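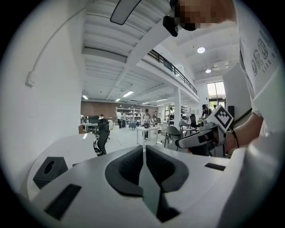 手持ち式グリッパーの指先部分と、白いTシャツの人(写真:Rostislav Brabec)

学生記者・校閲スタッフ募集(教育面)

教育ニュースサイト「Dutimero」編集部では、教育面を担当する学生記者と校閲スタッフを募集します。教育面は、小中学校と地域の教育行政を扱う面です。昨年度は67本の記事を掲載しました。今年度は小学校の統廃合と通学路の変更を年間テーマとし、対象地域の128校について、保護者への説明がどのように行われているかを順に取り上げます。

応募に取材経験は必要ありません。学部・専攻も問いません。大学院生、休学中の方、通信制の学生の方も応募できます。

募集する役割

1 学生記者(教育面)
説明会や教育委員会会議の傍聴、学校関係者と保護者への取材、記事の執筆を担当します。記事は1本あたり1,500字から2,500字程度、月に1本から2本が目安です。最初の2本は編集部員が取材に同行します。

2 校閲スタッフ
記事の事実確認、表記の統一、引用箇所の照合を担当します。会議録や配布資料を読む時間が長い仕事です。作業の大半は在宅でできますが、公開前日の夕方は編集部に出ていただきます。

3 翻訳・やさしい日本語担当
保護者向けの記事を、英語またはやさしい日本語に書き直します。英語以外の言語で読み書きができる方は、応募時にお知らせください。

記者と校閲の兼任はできません。翻訳担当はどちらとも兼任できます。

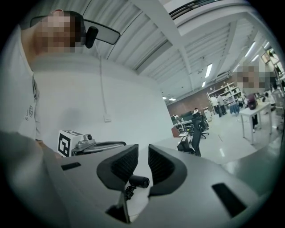 勤務条件

雇用形態:アルバイト(6月採用、翌年3月まで。更新あり)
時給:1,386円(取材先への移動時間を含む)
交通費:実費支給。自家用車を使う場合は事前に相談してください
勤務時間:週6時間から12時間。試験期間中の休みは申請できます
勤務場所:編集部および取材先。校閲と翻訳は在宅可
貸与品:ICレコーダー、腕章、名刺。パソコンは各自のものを使用します

教育委員会会議は平日の午前10時開始が多く、説明会は午後7時開始が多くなっています。記者を希望する方は、どちらかの時間帯に月2回以上動けることが条件です。授業を休んで取材に出ることは認めていません。

取材の決まりごと

児童・生徒への取材は、保護者の書面による同意を得たうえで、編集部員の立ち会いのもとで行います。学生記者が単独で子どもに話を聞くことはありません。校門前や通学路での声かけも行いません。

記事は公開前に取材先へ全文を見せることはしませんが、発言の引用部分は本人に確認します。確認の結果、発言の趣旨と異なると指摘があった場合は、録音に戻って記者と校閲が二人で聞き直します。

ご自身やきょうだいの出身校、アルバイト先の塾などが関係する記事は、別の記者が担当します。該当する可能性がある場合は採用後に申告してください。申告が選考や評価に影響することはありません。

担当者から

教育面デスクのSioned Mostynです。統廃合の記事では、反対か賛成かの声を並べるだけでは読者の役に立ちません。いつ、誰に、どの資料で説明したのか。スクールバスの停留所はどこになるのか。学童保育の定員はどうなるのか。そうした点を一つずつ確かめて書ける人を待っています。文章のうまさは入ってからでかまいません。

校閲担当のFanni Illésです。校閲は学校名、肩書、会議の回次といった細かいところで時間がかかります。似た名前の学校が隣り合う地域もあり、昨年度の訂正のうち半分は学校名の取り違えでした。資料を最後の付表まで読むのが苦にならない方に向いています。

応募方法

次の3点をまとめて、編集部の応募フォームから送ってください。締め切りは5月末、午後5時です。

・氏名、学校名、学年、連絡先、希望する役割(第2希望まで)
・志望理由(200字以内)
・課題文(下記のうち一つ)

記者希望の方:お住まいの市区町村で最近開かれた教育委員会会議の会議録を一つ選び、記事にするなら何を聞きに行くかを800字以内で書いてください。記事の形にする必要はありません。

校閲希望の方:応募フォームから課題用の原稿を受け取り、疑問点を書き込んで返送してください。正解の数だけで判断することはありません。何を根拠に疑問を出したかも書いてください。

翻訳希望の方:Dutimero教育面の記事を一つ選び、冒頭の3段落を英語またはやさしい日本語に書き直してください。

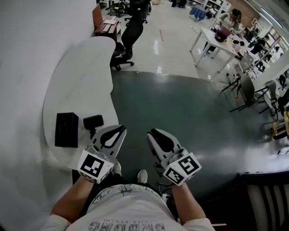
両手に1台ずつ持ったグリッパーと、マーカー付きの白いキューブ

選考の流れ

書類と課題文を読み、2週間以内に全員に結果をメールでお知らせします。面接は1回、40分です。編集部またはオンラインのどちらかを選べます。面接はMostynと編集長のVichien Rattanakulが担当し、課題文について質問します。提出した課題文を手元に用意しておいてください。

採用後は、6月中に研修を3回行います。内容は会議の傍聴のしかた、情報公開請求の書き方、訂正記事の出し方です。研修にも時給を支払います。

よくある問い合わせ

ほかの学生新聞に所属していても応募できますか。
応募できます。ただし同じ取材をもとにした記事を両方に出すことはできません。

教員免許の取得を目指しています。教育実習の期間はどうなりますか。
実習期間とその前後1週間は勤務を入れません。実習校に関する記事も担当から外します。

署名は本名でなければいけませんか。
記事の署名は原則として本名です。事情がある場合は面接で相談してください。校閲と翻訳は署名が出ません。

問い合わせ先:Dutimero編集部 採用担当 Beca Craddock
応募フォームの「質問」欄から受け付けています。返信は平日の午後になります。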